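An Afternoon with the Robots at Latside

Wednesday, January 24, 2024

I have been meaning to write this one up since November, when I first put my name down for the winter open day at the Latside workshops, and now that I've been and come home and had my supper I'm going to get it all down before I forget half of it. Get yourself a cup of something, it may run on a bit.

Latside, for those of you who aren't local, is the long brick building past the rail bridge on Brennan Street, where they used to do commercial laundry. I drove by it for years without once going in. These days it's split into small units, and twice a year they open all the doors and let people like me wander through asking silly questions. The sign-in sheet at the front desk had me down as visitor 441, which I thought was pretty good for a gray weekday with slush up to the curb!

I'd planned to start at the top and work down, but the elevator was full of strollers, so I took the stairs and got turned around and ended up in a unit called Jirnell, where they fix up old packing machines for bakeries. I stayed far too long. They had a conveyor going round and round with wrapped rolls on it (you were allowed to take one, I took one), and the gentleman running it let a little girl press the green start button as many times as she wanted. She wanted to press it a lot. I asked what a machine like that weighs and he told me 2,827 pounds with the guards on, and he clearly enjoyed being asked.

But the room I'd come for was Visau, down at the end of the hall on the second floor. It's a small outfit that works on robot arms, the tabletop kind, and they had set out a couple of rows of folding chairs and a talk that started every half hour. I sat through it two times. The first time I was at the back behind a very tall man, and the second time I got there early and sat right up front with my coat in my lap.

The young woman giving the talk explained that each arm is really a string of joints, and that the difficult part is getting two of them to share one small space without bumping elbows. She compared it to two people cooking in a narrow kitchen, and everybody married in that room laughed. She said picking up a cube is one thing and picking up something long and thin with a handle is quite another, and that you and I do it without a thought because our fingers are telling us things the whole time. I've been noticing my own fingers ever since. I watched them do up my coat buttons.

I had expected something like a car factory, I suppose, all yellow paint and warning tape. What they have is a green table with clouds and stars on the walls around it, as cheerful as a nursery, and toys to practice on.
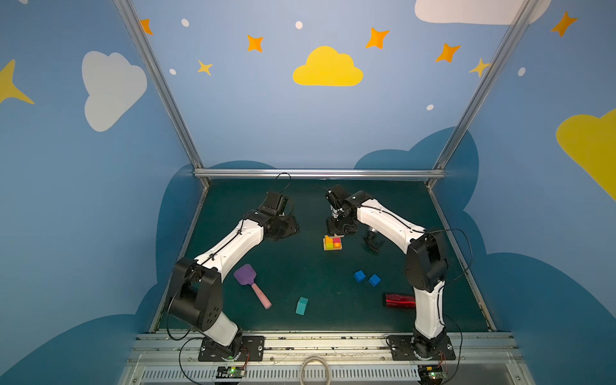

The two arms at Visau, reaching in over the toys.

I did ask whether the arms had names, and I was told no, just left and right. I think that's a missed opportunity, and I said so.

There was a question from the back about what all this costs, and she was very good about it and said it depends enormously on what you want the thing to do. Somebody else asked about folding laundry, which got a groan out of her, so I gather it comes up. I'd have asked the same if he hadn't!

On the way out I stopped at the table by the door and bought a raffle ticket (number 290, keep your fingers crossed for me) and a cup of cocoa that was mostly marshmallow. The next open day is in the summer, and parking is free in the lot behind the building if you go in by the side gate. Bring a sweater, the stairwell is freezing.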